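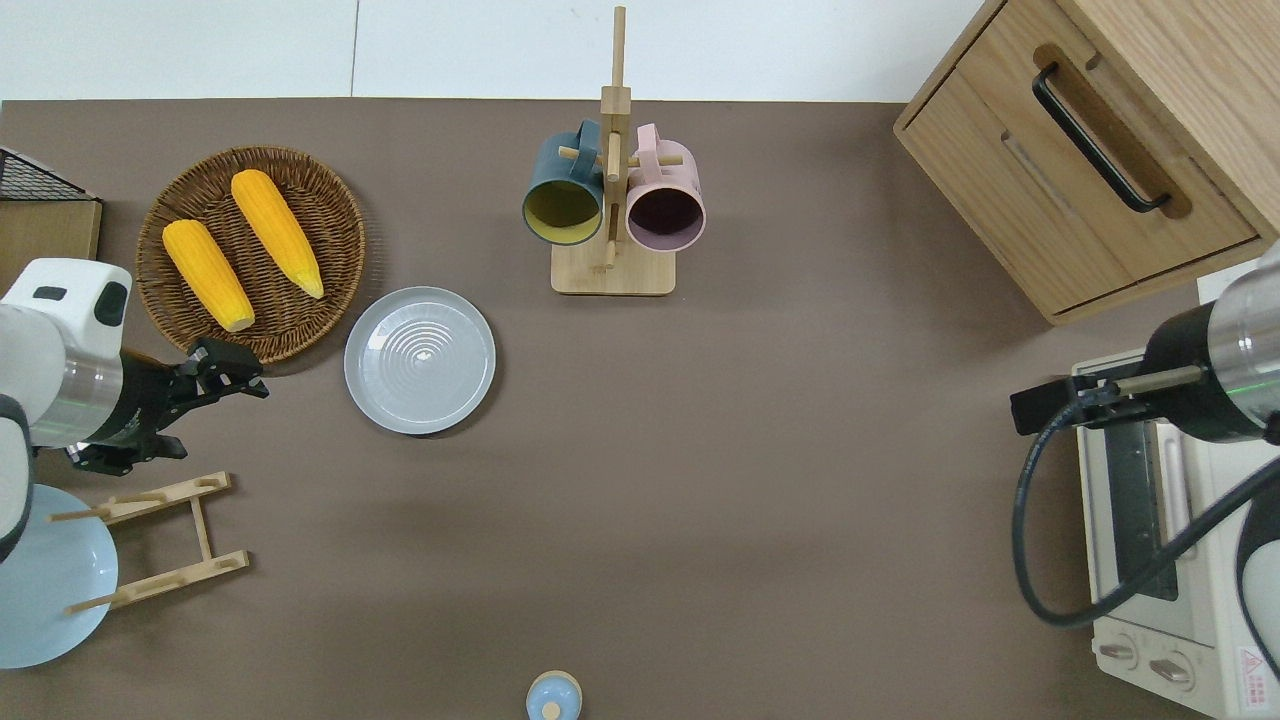 I have never trusted a mug tree. My mother had one, and all it did was collect dust on the mugs we didn't use while the ones we did use lived by the sink. So when Mbali Kekana told me I ought to clear a shelf and hang mine up, I said I'd give it until July and not a day longer.

It holds two mugs at the moment, the teal one with the mustard inside and the pink one with the maroon inside. I'll admit they look nice. Whether looking nice is worth giving up that much room next to a toaster oven is another matter.

The wicker tray I'm less rude about. Corn sits in it well enough, and I can carry the lot over to the plates in one go. But woven rims catch crumbs and silky bits of husk, and I've yet to meet a cleaning tip for them that works. The Flomeo catalogue says "wipe clean". Wipe what, exactly? It's all holes.

As for the brown mat, I bought it because a plain one was supposed to make the table feel calmer. I can't say I feel any calmer. It does hide tea.

Mbali thinks I should get more mugs to fill the pegs. I think that's how they get you.

Recent posts
Do you need a second colander?
The Triseretti bread bin, 34 weeks on
Drawer dividers: a grumble
Plates I regret

Contact | © 2024 | Back to top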